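Putting a Question to Flellgate Town Council: Frequently Asked Questions

Last updated 2025-12-13

Public questions are one of the best bits of any council meeting, and we'd love to hear more of them! You don't need to know the rules of debate, you don't need to belong to a party and you don't need to dress up. These are the things people ask us most often before they send in their first one.

GETTING STARTED

Who can ask a question?

Anyone who lives, works or studies in Flellgate, and that includes the Uddin estate and the streets up as far as Droltgate Bridge. There is no lower age limit. Some of the sharpest questions we had last winter came from sixth formers, and one of them led to a full debate on late buses.

Do I have to be on the electoral register?

No. We ask for your name and postcode so that we know you have a link to the town, and that's all we check.

What can I ask about?

Anything the town council runs, pays for or has a view on. That covers parks, allotments, the market, bus shelters, street lighting on the older estates, grants to local groups, the twinning link with Plovosano and the council's share of your bill. You can also ask what the council thinks about something run by the county — councillors can't fix a pothole on a county road, but they can be asked whether they've chased it, and they often have plenty to say.
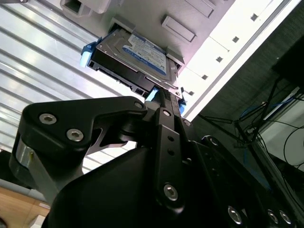
How long can my question be?

Keep it to 100 words. You may have one short follow-up once you've heard the reply, and that doesn't need to be written down beforehand.

What sort of question gets turned down?

Very few are. The clerk may send one back if it names a member of staff, deals with a planning application that hasn't been decided, or repeats something answered at either of the last two meetings. If that happens you'll get a note saying which rule applies, and you're welcome to reword it and try again. People often do, and the second version is usually better than the first.

SENDING IT IN

When is the deadline?

Noon, two working days before the meeting. Questions that arrive later are held over to the next one unless the Mayor agrees that the matter is urgent.

How do I send it?

Use the form on the Meetings page, post it to the Town Hall, or hand it in at the front desk, where you can pick up a paper form in large print. The desk staff are lovely and will happily read it through with you.

Can I send in more than one?

One per person per meeting. If you have a whole list, pick the one you'd most like answered out loud and email the rest to your ward councillors, who have to reply to you anyway.

Can a group ask a question together?

Yes, and it's a great way to do it. Residents' associations, clubs and school councils all count. Choose one person to speak and put the group's name on the form.
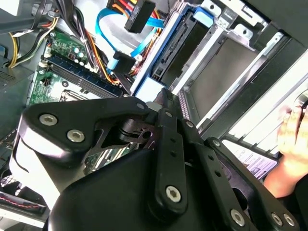
ON THE NIGHT

Where are meetings held?

In the council chamber on the first floor of the Town Hall. There is a lift from the Market Street entrance. The February meeting goes to the Droltgate Rooms each year so that people on that side of the river don't always have to do the travelling, and it's always a lively one!

How many people can watch?

The public gallery has 70 seats. It is first come, first served, except for the front row, which is kept for people who are asking a question and anyone who has come along with them.

What happens when my turn comes?

The Mayor calls your name, you walk to the microphone (or have one brought to you) and you read out your question. A councillor then replies. It's usually whoever leads on that subject, but the Mayor can invite others to add something. You then have your follow-up, if you want it, and that's you done. Most people say it goes by in a flash.

How long does the whole session last?

We set aside 25 minutes at the start of each full council meeting, straight after the minutes are agreed. Anything we don't reach gets a written reply.

I hate speaking in public. Can someone read it for me?

Of course. Tick the box on the form and the clerk will read it out, or a friend can. You don't have to be in the room at all, although you would miss your follow-up.

Is there help for people who use sign language or another language?

There is, and it's free. Tell us on the form and we'll book an interpreter. More notice makes it easier for us to find one, so please send that form in early.

Will I be filmed?

Meetings are streamed and the recording stays on the website until the following May. The camera points at the councillors and the speaker's microphone, not at the gallery. If you would like your voice heard but not your face shown, let the clerk know before the meeting begins.
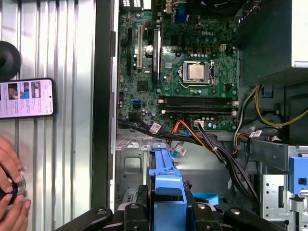
AFTER THE MEETING

Will I get the answer in writing?

Yes. Every question and answer goes into the minutes, and we send you a copy of your own part once the draft is ready. If a councillor promised to find something out, the promise is written down too, with a date beside it.

What if I don't think my question was answered?

Tell us! Write to the clerk and say which part was missed. The clerk passes it back to the councillor who replied, and the new answer is added to the record. You can also bring the matter back at the next meeting, because a question that wasn't properly answered doesn't count as a repeat.

Does asking a question change anything?

Sometimes quite a lot. The winter opening hours at Flellgate Park began as a public question. So did the second bench at the Uddin Road stop, and the decision to put the Plovosano exchange visits in the spring holidays, when families can go along. Other questions get a polite no, and it is still useful to have the reasons on record, where the next person can look them up.

Can I find out what other people have asked?

The archive on the Meetings page has all the public questions in date order, and you can search by ward or by subject. It makes surprisingly good reading — try "pigeons".

How is this different from a petition?

A petition asks the full council to debate something and needs signatures. A question needs only you. Plenty of people start with a question and go on to a petition if they find that their neighbours feel the same way. There is a separate page explaining how to start one.

Who do I contact if my question about questions isn't here?

Ring the Town Hall and ask for Democratic Services, or call in at the desk any weekday morning.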